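# Two Arms and a Bakery Order

The Skelura club meets in a teaching lab on the second floor, and its members have spent most of the academic year on one job: putting baked goods into a paper bag. It sounds slight. By November the first team had dropped it in favour of stacking blocks, and the bench was passed to a group led by Tsung-han Tse, a third-year student in mechanical engineering.

Tse's group kept the bench layout they were given. Two arms are bolted to a common aluminium rail, and each ends in a two-finger gripper. The walls of the cell are papered in a blue brick pattern and the work surface is covered with a rose-printed cloth. A paper bag stands upright beside a lavender tray of bakery items, from a curved croissant to a round flat bread.

The division of labour is fixed. The left arm holds the bag by its handle and the right arm does the picking. Early versions let either arm do either task, and the planner spent most of its time deciding. With the roles fixed, the control code fell to 288 lines. 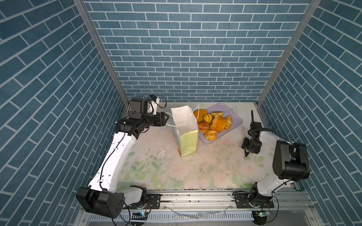
Training data comes from teleoperation. A member drives both arms through a complete packing run while the joint positions and camera views are logged. The group set itself a target of 100 clean runs before training anything, and discarded any run in which the bag fell over. Of the first 80 attempts, 55 were kept.

The handle is the difficult part. A cord handle bends when touched and seldom comes to rest in the same place twice. Yu, the software package the club uses for logging, stores the gripper opening at each time step, and the traces show drivers closing early, missing and trying again. Tse asked his drivers to leave the retries in.

"If you cut them out, the policy has never seen a miss," he says. "Then it misses and has no idea what comes next."

Shape matters less than expected. A long loaf can be gripped across its middle and turned before release. Flaky pastry is worse, as the layers give way under the fingertips, and the force limit on the right gripper has been lowered twice.

The club has entered the packing task at Dronska, a student contest in which each team is given a tray it has not seen before. Scoring is by item, with a deduction for anything left on the table. Tse's group plans to spend the remaining weeks on tray position, which has so far been varied by only a few centimetres between runs.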